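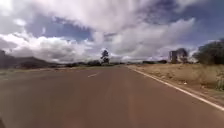 *The Sinine to Plestska road, dry verge on the right. 11 Jul 2026.*

Hello again from the road survey! This is our second report on the Dasell grant, and I'm happy to say we're further along than I expected when I wrote to you in June (I was a bit gloomy then, sorry).

**Where we are**

We've now been over 46 miles of the 215 in the plan. That includes the whole stretch out of Sinine, which I'd been putting off, plus the first part of the Ruggiero loop. For each section we note the surface, the center line, the edge line and the state of the verge, and then I type it all up in the evening and argue with my own handwriting.

The edge lines are in better shape than the old county sheets led me to believe. I had budgeted a lot of time for marking gaps, and on this road I've hardly used any of it. The shoulder is a different story, with pale sandy soil right up beside the asphalt in places, and I'd like to come back after the fall rains to see how it holds.
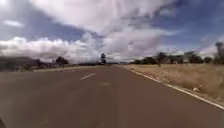

Center lines are where I've had to change the form. We started with a plain yes or no for "marking present," and that was too blunt for a road like this one. Just below one of the white dashes there's a pale patch on the asphalt, very faint, that could be an old worn marking, and I had no box to put it in! So there's now a third choice, "possible old marking," and I've gone back through the earlier sheets to add it where it fits. I also added a line for stones or debris in the grass near the edge line, mostly for the mowing people, who asked for it.

**Money**

We've spent around 17 percent of the travel budget, nearly all of it on gas. Printing came in a little under. I haven't touched the equipment line yet, and I'd love to move part of it over to travel if that's okay with you (the Ruggiero loop is longer to reach than it looks on the map).

**Next**

Finish the loop, then start on the road south of Plestska. I'll send the typed sheets for the Sinine stretch separately, once I've checked the mileages one more time.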